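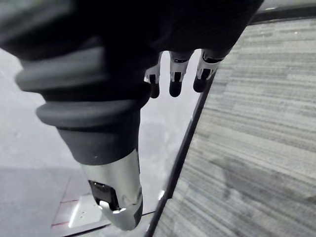
Light floors: who talked you into it, and are you still speaking?

ktcoutinho
Moved in May, inherited a pale floor through the whole ground level. Every crumb is a public event. I sweep, I turn around, there's a hair. Is there a trick or do I just lower my standards?

odair_t
Lower them. I paid 3,000 to have mine put in and my wife says it shows the dirt beautifully.

Maiara Toledo
Disagree. Dark floors are worse – we had one for years and dust sat on it like snow. Pale hides dust. It's only hair and coffee you have to fear.

odair_t
So, everything in my house.

natleite
Dry microfiber mop every night, damp one once a week. Takes me nearly 23 minutes, counting the sulking.

ktcoutinho
Every NIGHT?

Maiara Toledo
He also irons pillowcases. Twice a week is plenty. And take your shoes off at the door.

csiqueira
Buy a rug.

natleite
A rug is a floor you can't mop.

csiqueira
Mine was 90 bucks and I haven't thought about the floor since.

ktcoutinho
Ordering a rug. Will report back when I've spilled something on it.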